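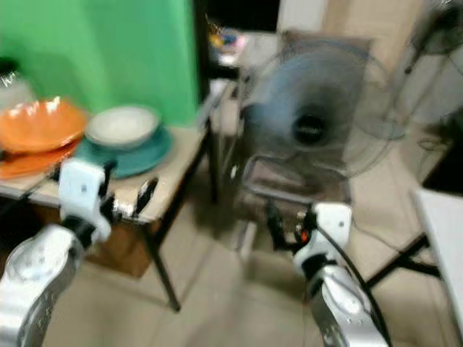 Vol. 5, p. 38

The Long Read-Aloud

Anjana Begum had read the first page of her novel out loud so many times that she could do it in the shower. The trouble was page two.

"I'd never practiced it," she told me. "I always figured they'd stop me."

They didn't stop her. At Tredoleck, the reading series that meets above a shoe repair shop on the north side of the city, a writer gets the floor for as long as the chapter lasts. If the chapter runs fifty minutes, so does the reading. There is no moderator and no panel, and the questions come afterward, over tea, from people who have just heard every word. I went in May expecting to slip out at the break. I stayed until they were stacking the chairs, and I've been back for every one since!

I love readings, even the bad ones. I love the cough before the first sentence and the way a writer will suddenly fix a line on the spot, because saying it to a roomful of strangers makes the extra adjective impossible to bear. But the usual format (ten minutes of text, forty of conversation about where ideas come from) has started to feel like going out to dinner and being handed the menu to keep. Tredoleck gives you the dinner.

The series was started by Kedir Belay, a short story writer whose collection Plukard came out from the small press Nisitz in a print run of 600. He had done the ordinary bookstore circuit for it and hated how little of the book he got to read. "The stories are built on their endings," he said. "And I was reading the beginnings, over and over, to people who were very nice about it."

So he borrowed a room and read one story all the way through. Eleven people came. Two of them asked whether he would do another the following month, and one of those two was Begum, who had a drawer full of chapters and no publisher.

Her novel, Abera, follows a ferry pilot through a single winter on a river that is slowly being dammed. It's a patient book. On paper, I can imagine an editor asking for a faster opening. Read aloud, the slowness is the whole pleasure – you start to hear the river levels coming back like a refrain, a little lower each time, and by the fourth or fifth mention the room has gone very quiet. I wrote "oh no" in my notebook and underlined it.

Begum says the readings changed how she revises. She now marks her drafts in pencil wherever she runs out of breath. Long sentences can stay if she can get through them standing up. Dialogue gets cut hardest. "You find out fast which characters talk alike," she said, "when you have to do all the voices yourself."

Nisitz has taken the book, and her contract lets her read as much of it in public as she wants before publication. She plans to do the entire thing, one chapter a month. There are people at Tredoleck who could tell you the pilot's sister's name but have never seen how it's spelled. 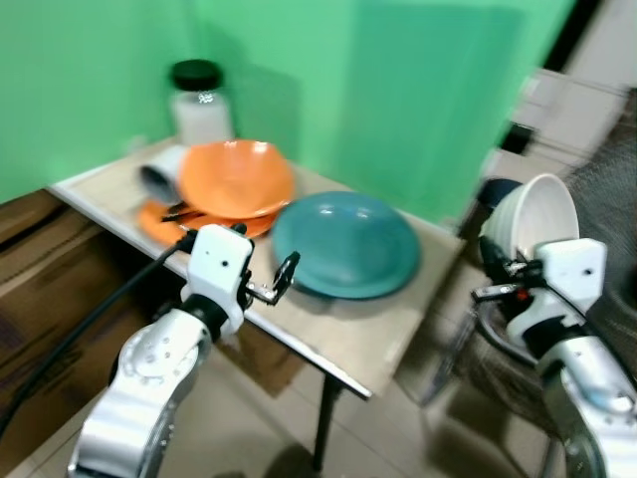
How to Go

Readings are free and start at seven. Seats aren't reserved, and the ones by the radiator go early. Bring something to sit on if your back is fussy, and if you need to leave before the end, sit near the door – people do, and it's fine. The next one is Wed 23 November, when Belay reads a new story he describes only as "the long one." I can't wait.

Writers who'd like a turn should come to two readings first and then ask. Finished work only, please, though Belay admits he has bent that rule for poets.

Last updated: Wed 23 November edition

2,992 shares | 5 comments

Comments

marrowbone: I was there for chapter three of Abera and missed my bus on purpose. So glad somebody wrote about this.

Tess in 4B: Is there an elevator? My mother would love it but stairs are out.

pilcrow_fan: @Tess no elevator when I went, sorry. It's one flight, with a rail.

J. Okun: Fifty minutes is a lot for me, I'll admit. I drift off at audiobooks. Might try the story one first.

marrowbone: @J. Okun sit up front, you won't drift!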